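Stories > Short fiction > The Dinholm Controller

The Dinholm Controller

By the time February came around, Eldana Ambaye had been playing Undov on the same tired controller for so long that the left stick had worn a dent into her thumb, and she had grown fond of the dent, the way you get fond of a squeaky stair. Undov was an old game by then. You sailed a little boat from island to island, and you delivered letters, and sometimes it rained. People who liked games with dragons in them did not care for it at all, but Eldana had delivered 238 letters, and she meant to deliver every one of them before Nigatu shut the servers down.

Nigatu was the company that made the game, and they had put the news in a small gray box on the title screen, so polite that she read it twice before she understood it. The islands would close at midnight on the last night of the month. Thank you for sailing with us, it said.

She told Dagim Gidey about it on the phone that same evening, and he said what he always said, that it was only a game, and then after a long quiet he asked whether his old boat was still tied up at Wosberg. It was, of course. She passed it every night. She had painted the name back on it once when the rain effect washed it off, though she had never mentioned this to him and didn't now.

"Then I suppose I'd better come and get it," he said.

The trouble was that he had given away everything he used to play on, years ago, when the baby came. So Eldana went down to the basement and dug through the boxes until she found the Dinholm, a great fat controller with two wheels on it that had come out for one winter and then vanished from the stores. It had cost her 80 dollars when 80 dollars was a lot of money to her. She cleaned it with a damp cloth, put in fresh batteries (the first pair were no good, and neither were the second), and left a note on the players' board asking if the thing would even work with Undov anymore.

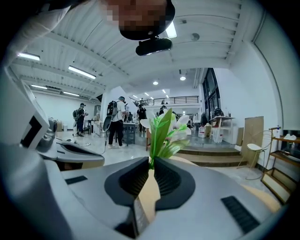
Kirsty Fairclough wrote back within the hour that it would, so long as you held both wheels down while the title music played, and that she had sailed with a Dinholm herself from the first week and wouldn't hear a word against it. She added that the islands were going to be crowded on the last night, so whoever was coming should come early and bring a lantern.

Well, Eldana was so pleased with this that she printed it out, which she hadn't done with a message since she was in school, and she taped it to the inside of the box and mailed the whole package off to Dagim the next morning with a bag of the ginger candy he liked tucked in beside the batteries.

The last night was clear, both outside her window and on the islands. She logged in at seven with her supper still on her knees. There had once been 3,000 boats out there on a good evening, and lately you were lucky to meet two, but now there were lanterns all the way up the channel, 200 of them by the harbor master's board, and more coming in past the lighthouse. Amanuel Wubshet was there, who had taught her how to tack. Somebody was playing the little tin whistle badly, and somebody else was asking him, very kindly, to go on playing it. 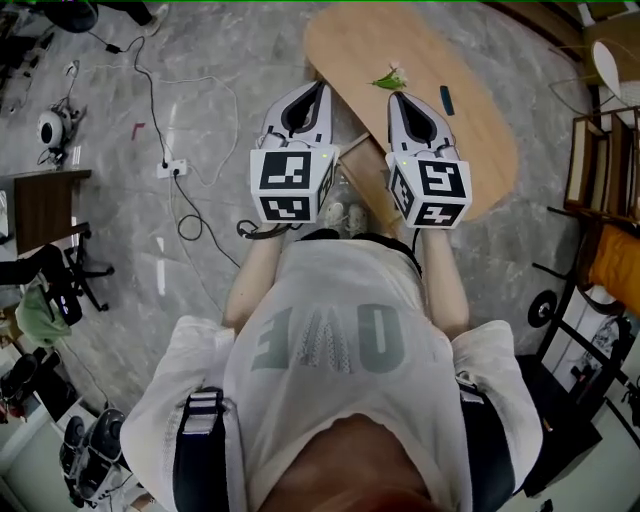 She sailed to Wosberg first, with one letter left in her bag. She had been saving it since the autumn. The address on it was the end of the long pier, and she had always figured there was no one at the end of the long pier to take it.

Dagim's boat was rocking on its rope. It went on rocking for a good while, and Eldana ate her cold supper and watched it, and looked at the clock, and looked at it again. Then the sail went up crooked, came down, and went up again.

"I'm holding both wheels," he typed, very slowly. "What do I do now?"

"Let go of one," she typed back.

The boat swung out and bumped straight into the pier, and then into her. She laughed so hard she had to set her plate on the floor. When she could see properly again she told him to follow her lantern and mind the rocks on the right, and the two of them went out along the long pier together with the letter, talking about his daughter's new teeth.

We use cookies to remember where you left off reading. Accept | Manage settings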